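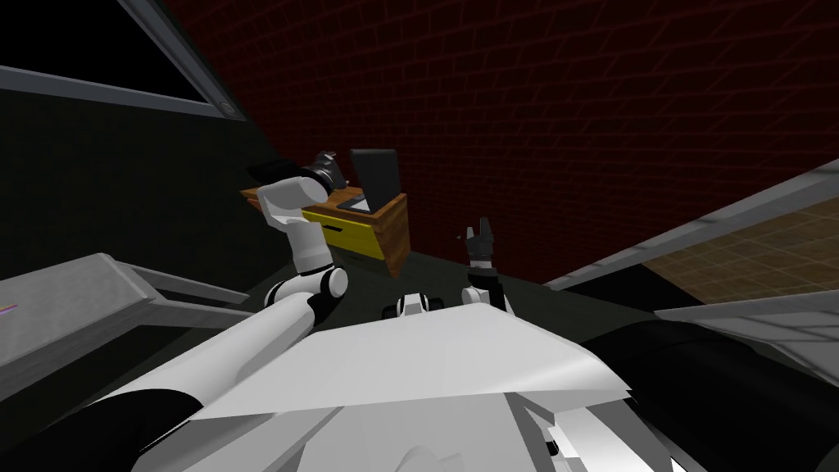
Open laptop on a low wooden cabinet with a yellow drawer front.

How to interview an author on stage (when you've never done it before)

Updated 2026-07-30

So a bookshop or a library has asked you to be "in conversation with" someone, and you've said yes, and now you're lying awake. I know the feeling! My first one was at the library in Bunport, for a debut novel about a family of beekeepers, and I was so nervous I introduced the book by the wrong title. Everyone was very kind and the author signed my copy with the wrong title too, which I still have on the shelf.

I've done plenty of them since, mostly in small rooms, and what follows is how I get ready these days. It's written for an hour-long event with a reading, a chat, audience questions and a signing at the end. If yours is a panel with four writers on it you'll need a different page (and my sympathy).

Read the book twice

Start as soon as you have a copy. Ask the publicist for one if it hasn't turned up, and ask for a printed one if you can stand to be a bother, as I find it much harder to flip back through a PDF.

The first time, just read it. No pencil. You want to have had the same experience as a person who bought it at the airport, and if you go in hunting for questions you'll miss the bits that are funny.

The second time, go in with sticky flags. I use two colours: one for passages I want to ask about and one for passages I'd like to hear read aloud. Last February I had a biography that ran to 537 pages and I won't pretend I gave the endnotes a second go. But I did reread the opening, the ending and every flagged chapter, and it showed in a good way. Authors can tell very quickly whether you've finished the thing. They'll forgive nearly anything else.

If there's time, read one earlier book as well. Even a short story will do. It gives you somewhere to go if the conversation dries up.

Have a phone call first

Fifteen minutes is plenty. Email is fine if they hate the phone, and many of them do.

Things I ask on the call:

How do you say your name, and how do you say the names in the book?
Is there anything you're sick of being asked?
Is there anything you'd rather not talk about in public?
How much of the plot can we give away?
Do you want to choose the reading, or would you like a suggestion?
Do you like to see the questions ahead of time?

That last one splits people right down the middle. Some want the full list a week out. Others say please don't, I'll start writing answers in my head and sound like a press release. I usually offer the topics and keep the wording to myself, and so far that has suited everybody.

Write the name pronunciation down phonetically, in big letters, on the top of your notes. You will think you don't need to. Do it anyway.

Write your questions, then throw out half

My first draft is always far too long. For the Jilta winter readings one year I typed up 1,610 words of questions for a forty-minute chat, and I got through maybe a quarter of it. Typing it all out was still useful (I find out what I'm curious about by writing it down), but you can't take that much paper on stage with you. You'll spend the whole night looking for your place.

What I aim for now is eight questions on one side of a page, in an order that makes sense, with three of them starred. The starred ones get asked no matter what. The rest are there if we need them.

A few things that help with the questions themselves:

Keep them short. If your question has an "and also" in it, cut it there and save the second half for a follow-up. The author can only answer one part and it's always the last part, the one you cared about least.

Ask about something on the page. "On the ferry, why does she leave the suitcase behind?" will get you a story. "What are the themes of the book?" will get you a sigh.

Ask how and when as well as why. How long did that chapter take? When did you know the sister was going to be the narrator? Writers love talking shop, and audiences love listening to it, even people who've never wanted to write a word.

Leave your own opinions mostly at home. I say this as a person with a lot of opinions. A sentence of what you thought is lovely. A whole paragraph and people start looking at their phones.

Save one easy, cheerful question for the end. I like asking what they've read lately that they'd press on a friend. The shop likes it too, for obvious reasons.

Plan the hour

Here's the running order I send round to the author and the venue. Nothing fancy, and you can stretch or squash any part of it.

Welcome from the venue: 3 minutes
Your introduction: 2 minutes
Reading: 8 minutes
Conversation: 27 minutes
Audience questions: 15 minutes
Thanks, and where to line up for signing: 5 minutes

I put the reading early. It lets the author settle in with something they know well, and it means the people who haven't read the book (most of them!) have heard a bit of it before you start asking about it. I've tried it in the middle and it always felt like stopping a good chat to do homework.

Do time the reading. Ask the author to read it aloud at home with a clock, as eight minutes is shorter than people expect. It's around three pages of an ordinary paperback for most readers.

Write a short introduction

Two minutes, tops. Read it off the page if you want to, there's no shame in that. Say who they are, what the book is, one true thing about why you liked it, and then stop. You don't have to list every prize. If the bio on the jacket is long, ask the author which bits they'd like kept.

Practise it out loud at least twice. Your mouth will trip on things that your eye slides straight over. I once wrote "his sixth successive success" and had to be talked down off it by my own kitchen.

On the night

Get there early, earlier than you were asked. I like forty minutes. You want to sit in the actual chair, find out if it's the sort that swivels, and work out whether you can see a clock. If you can't, put your watch on the table beside your water.

Do the microphone check with the author sitting next to you, both of you talking at your normal volume. Hold it close to your chin and keep it there when you turn your head. If someone offers you a mic and you think "oh, I've got a big voice, I'll be right", take the mic. There will be people in the back row who need it and they shouldn't have to put a hand up and say so.

Angle the chairs in a little. Side by side facing front feels like a job interview, and face to face feels like a tennis match for everybody watching.

Then, once you're going, listen. I know, I know. But it's the hardest bit by a mile. When you're nervous you spend the whole answer reading your next question, and then the author says something astonishing and you reply with "Great, and where do you write?" If you hear something that surprises you, drop the page and ask about that.

Silence is okay. Count to three in your head before you rescue anyone. Lots of writers think before they talk, and the good part often comes after the pause.

Taking audience questions

Say clearly when it's starting and give people a little warning: "I've got one more for you and then we'll open it up." They need the time to get brave.

Have a spare question ready in case no hands go up. There's nearly always a gap at first. Ask your spare, and by the time it's been answered you'll have two or three hands.

Repeat each question into your mic. It helps anyone who couldn't hear it, it gives the author a few seconds to think, and it lets you gently trim a very long one down to size. At Donmont a man spoke for what felt like a full season of cricket about his own memoir. I said, "So I think there's a question in there about memory," and the author ran with it, and he looked quite pleased.

Try to take hands from all over the room. I have a bad habit of favouring the side I'm facing, so I write LEFT and RIGHT on my page now.

Finishing up and the signing line

End on time. Even if it's going beautifully! Thank the author, thank the venue, say the title of the book again, and tell people exactly where the line begins. The shop on Desjardins Street has a pillar smack in the middle of the floor, and we had 43 people wander round both sides of it before someone worked out which end was the front. One sentence from me would have fixed that.

If you can, go down the line with a pad of sticky notes and have people write the name they want in their book. It saves the author asking "is that with a K?" all night. Stick the note on the title page, and flap the jacket in to mark the spot.

Get your own copy signed last. By then the author is usually eating whatever's left of the cheese, and you can have a proper chat.

What I take with me

My copy of the book, flags and all
Two printed copies of my questions, in large type
A pen that works and a spare
A watch
Throat lollies, unwrapped beforehand so they don't crackle in the mic
A cardigan (stages are either freezing or tropical)
The venue's phone number, written on paper

Next time I'll put up my notes on doing all this over video, where the pauses are longer and you have to look at the little light instead of the person.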